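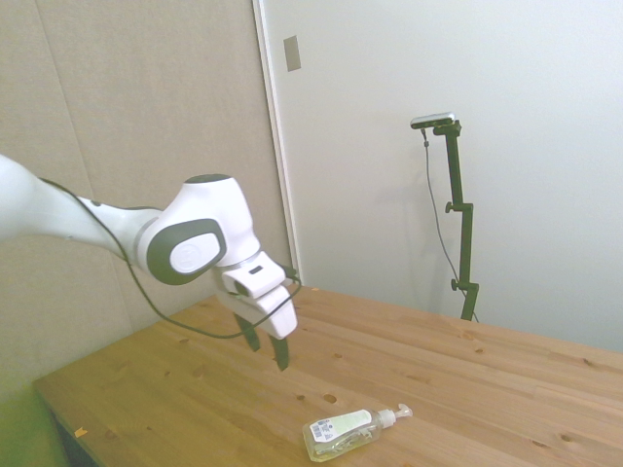

4.2 Standby drain and background sync

The second set of measurements looks at how much charge a phone loses while it lies unused with the screen off. We used the Zillton and Prerkel handsets from Section 3, both running the software they shipped with. Each was charged to 100 percent, left connected to the same home router, and logged for 7 nights with Lisa, our battery logging app. Lisa writes one line per minute with the charge level, the radio state and the name of any app that wakes the processor.

Figure 3. Robot arm with its gripper open above a light wooden table.

On both phones most of the loss came in short bursts. Between bursts the charge level hardly moved, even with Wi-Fi and mobile data turned on. The bursts lined up with wake-ups from mail, weather and photo backup. Photo backup was the worst of these on the Prerkel phone, which checked for new pictures whether or not the camera had been used since the last check. The Zillton phone grouped its wake-ups and let several apps share one connection, so it spent less time bringing the radio up and putting it back to sleep.

The longest log from a single night held 452 wake-ups. We went through it by hand and found that many came from a news app that had been opened once during setup and never again. Removing the app gave a quieter log the next night. We did not repeat this with other apps, and the result should be read with that in mind.

Battery size matters less here than the data sheets suggest. The Prerkel phone has a rated capacity of 3,000 mAh, the smaller of the two, but its poor showing overnight follows the pattern of wake-ups more closely than it follows capacity. The Dudás method, which divides the total loss by the hours elapsed, hides this. It gives a steady rate for a process that is not steady, and two phones with very different habits can end up with the same figure. For the rest of this paper we therefore report quiet periods and bursts separately – the totals are listed in the appendix for readers who want to compare them with older work.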